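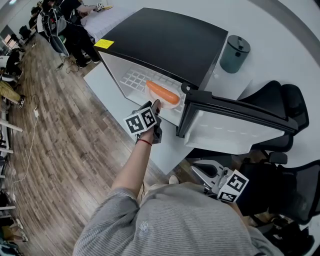

Hand-Held Gripper Stations: Pre-Session and Walk-Through Checklist

Ornach site, table-top kitchen tasks
Revised August. Replaces the two-page version that was taped to the rack.

Use one copy per station per shift. Mark each line Y, N or N/A. Any N in sections 1 to 3 means the station stays closed until it's fixed. An N in sections 4 to 6 can be carried to the end of the shift if the shift lead initials it. Comments under the lines come from the last round of inspections and from operators. They stay on the form until the next revision.

The Arnum procedure still applies to the fixed arms in the back bay. This form covers hand-held work only.

SECTION 1. FLOOR AND ACCESS

1.1 Walkway between tables is clear to its full width. Y / N / N/A
Comment: Marked N at two stations last round. Both were bags left beside chairs. Bags go on the hooks by the door. Backpacks come off before leaning over a table where someone else is working close by.

1.2 Cables on the floor are run along the wall or under a cover. Y / N / N/A
Comment: Thin white cords are hard to see on the plank floor. Use the black rubber cover where a cord has to cross a walking path. Tape is accepted for one shift only. It lifts off the planks overnight.

1.3 Power strips are off the floor or outside the walking line. Y / N / N/A
Comment: Strips are to be screwed to the table leg or placed behind the rack. No strip plugged into another strip. Found once, fixed on the spot.

1.4 Chairs not in use are pushed in or moved at least one chair-width from the operator. Y / N / N/A
Comment: Check for a chair behind an open appliance door. If the operator steps sideways to follow the door, the chair base is the first thing their foot meets. Castors have no locks on our chairs, so placement is the only control.

1.5 Closed shoes worn by everyone in the room, including visitors. Y / N / N/A
Comment: No exceptions for short visits. Spare pairs are no longer kept on the bottom shelf.

SECTION 2. TABLE AND APPLIANCE

2.1 Table is level and does not rock when leaned on. Y / N / N/A

2.2 Appliance sits fully on the table with all feet down. Y / N / N/A
Comment: Mini fridges get pulled forward a little each time the door is opened by gripper. Check the position again at mid-shift. One had moved 40 mm by lunch.

2.3 Door opens through its working range without touching anything. Y / N / N/A
Comment: Open it by hand once before the first run. Canisters, jars and kettles that belong to the next task tend to get parked on the hinge side. Move them beyond the swing.

2.4 Shelf is seated on its supports. Y / N / N/A
Comment: Push down on the front edge of the wire shelf with two fingers. If it tips, reseat it. A gripper catching on the grid will lift a badly seated shelf.

2.5 Appliance is unplugged unless the task sheet calls for power. Y / N / N/A
Comment: Nearly every sheet says unpowered. Operators were leaving fridges on out of habit. If power is needed, the lead exits at the rear and doesn't cross the front of the table.

2.6 Coloured stickers on appliances are intact and in place. Y / N / N/A
Comment: Don't peel or relocate them. If one has come off, report it and leave the spot bare.

SECTION 3. GRIPPERS

3.1 Each gripper opens and closes smoothly through its whole travel. Y / N / N/A
Comment: Ten slow cycles, empty. Listen for clicking. A click at the same point each time usually means grit in the linkage. Tag it and swap it.

3.2 No cracks in jaws, body or handle. Y / N / N/A
Comment: Look at the root of the jaws with the bench lamp. One Beneš-pattern body was withdrawn with a hairline crack under the grip. It had been passed twice that week by people who only looked at the tips.

3.3 Marker cube is tight and all faces are clean. Y / N / N/A
Comment: Twist gently. Any play at all is an N. Wipe the faces with a dry cloth only. Alcohol wipes take the print off the corners, and a cube with worn corners must be replaced as a unit. Don't patch a single face with a reprint.

3.4 Left and right grippers match the labels on the task sheet. Y / N / N/A

3.5 Gripper not in hand is resting flat, well back from the table edge, jaws pointing away from the operator. Y / N / N/A
Comment: The most common N on this form. For one-handed tasks the second gripper is often put down near the operator's body, where a sleeve or shirt hem can catch it. Minimum distance from the edge is now 200 mm. If there isn't room on the table, use the cradle on the rack. A dropped gripper is out of service until it has gone through 3.1 to 3.3 again, even if it looks fine.

SECTION 4. OPERATOR

4.1 Sleeves are short, or rolled and held above the wrist. Y / N / N/A

4.2 Rings, watches and wrist items removed. Y / N / N/A
Comment: This includes string and thread bracelets. The old form said "jewellery" and people reasonably read that as metal. Thread can work its way into the linkage and won't always break. If an item can't be removed for religious or personal reasons, cover it with a snug wristband from the supply drawer and write "covered" here. No further explanation is required from the operator.

4.3 Lanyards off or tucked inside clothing. Y / N / N/A

4.4 Operator can reach the back of the working space without going up on their toes. Y / N / N/A
Comment: If not, move the appliance forward. Do not stand on anything.

4.5 Break taken after each block of runs. Y / N / N/A
Comment: A block is 4 runs for fridge and cupboard tasks. Wrist and forearm soreness was the top item on the operator survey. Change hands between blocks where the sheet allows it.

SECTION 5. OBJECTS AND FOOD ITEMS

5.1 Only the objects listed for the task are in the working space. Y / N / N/A

5.2 Plates and bowls have no chips or sharp edges. Y / N / N/A
Comment: Run a fingertip around the rim, slowly. Shallow plates are preferred on wire shelves. A deep bowl makes the operator tip the wrist too far.

5.3 Long items sit within the rim of the plate. Y / N / N/A
Comment: Carrots, cucumbers, spoons. If either end overhangs, the door or the shelf edge can knock it. Choose a shorter one or a bigger plate.

5.4 Items used as props are labelled as props and are not eaten. Y / N / N/A
Comment: This applies to real produce and to anything that could be taken for it. Real produce is thrown out at the end of the shift. No operator lunches in a station fridge, at any time.

5.5 Nothing is placed on top of the appliance. Y / N / N/A
Comment: The glossy tops are slippery and slope at the edges.

SECTION 6. OTHER PEOPLE IN THE ROOM

6.1 Work at neighbouring tables doesn't reach into this station's space. Y / N / N/A
Comment: Patterned sheets on set-up tables are to be trimmed or clipped so the corners don't hang over the edge.

6.2 People in view of the recording have signed the consent sheet. Y / N / N/A
Comment: That means everyone in the room, including those at the far end. The Indent log won't accept a session without the sheet number.

6.3 Towels, cloths and personal shoes are off the floor and away from racks. Y / N / N/A

6.4 Rack shelves are loaded with heavy items at the bottom. Y / N / N/A

SESSION RECORD

Station number:
Gripper tags, left and right:
Lines marked N:
Action taken:
Initials, operator:
Initials, shift lead:

GENERAL COMMENTS FROM THE LAST ROUND

The log held 1,334 hand-held runs when this form was reviewed. No injuries were recorded. Dropped grippers made up most of the incident entries, followed by knocked plates. Lines 3.5 and 2.3 were rewritten as a result.

Several operators asked for a shorter form. Sections 1 and 6 can now be done once for the whole room by the shift lead, and the other stations write "see room sheet" and the time. Sections 2 to 5 still have to be done at every station.

Stop-work applies to everybody. Say "stop", put the gripper down flat and step back from the table. The run is discarded and doesn't count against the operator.

Completed forms go in the blue tray before 5 pm. Forms for the late shift go in the same tray the next morning.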